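Stukdale Namia Mattress Protector, Fitted, Deep Pocket

32 shares | 3 comments

The Namia is a fitted mattress protector with a knit top face, a bonded waterproof film and a stretch skirt. It goes on directly over the mattress and under the bottom sheet. It replaces the Arnell, which had a woven top and elastic at the corners only.

Construction

The top face is a cotton and polyester knit, brushed on one side. The film is polyurethane and is bonded to the underside of the knit across the full sleeping surface. It does not extend into the skirt. Liquid that runs over the side of the mattress will pass through the skirt fabric, so the product should not be relied on for spills at the edge of the bed.

The skirt is a polyester and elastane knit with a continuous elastic hem. It fits mattresses up to 16 inches deep, including any topper. On mattresses under 8 inches the hem will gather underneath and may need to be smoothed by hand after the first night.

Noise is lower than with the Arnell. The older film was laminated to a stiff backing and could be heard when the sleeper turned over. The Namia film has no backing layer.

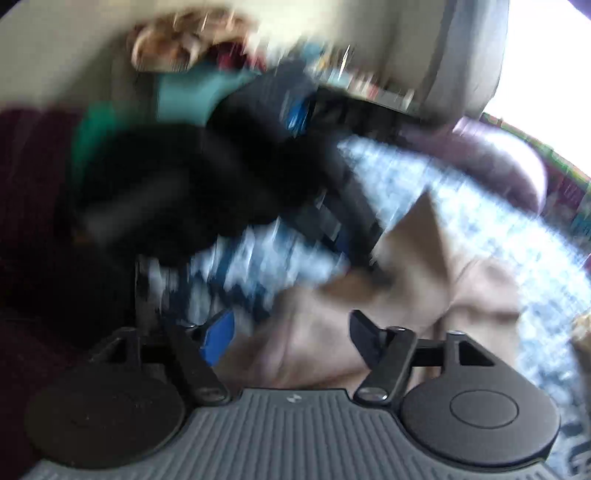
Sizes

Twin, twin XL, full, queen, king and California king. The crib size has been dropped. Split king beds take two twin XL protectors. Measure the mattress without bedding and order by the listed size, allowing nothing for shrinkage; the knit is pre-washed before cutting.

Washing and drying

Machine wash warm with a mild detergent. Do not use bleach or fabric softener. Softener leaves a coating on the knit and slows absorption. Wash separately from items with zippers or hooks, which can puncture the film.

Tumble dry low, film side out, for 30 minutes, then turn the protector and continue until the skirt is dry. Do not iron or dry clean. High heat will separate the film from the knit, and this kind of damage is not covered by the warranty.

Warranty

The film is covered against leaks for 3 years from the date of purchase. Keep the receipt. The sewn-in label must be left in place, as it carries the batch code.

Page last revised September 7, 2019

Comments (3)

Mieke Declercq
Fits a 14 inch queen with no trouble. The hem held after a season of weekly washing. The label is scratchy if it ends up at the head end, so put it at the foot.

Yoon
Is the skirt sold separately? Mine tore at the seam but the top is fine.

bedford51
Much quieter than my Arnell. Takes a long time to dry on low, closer to an hour in my machine.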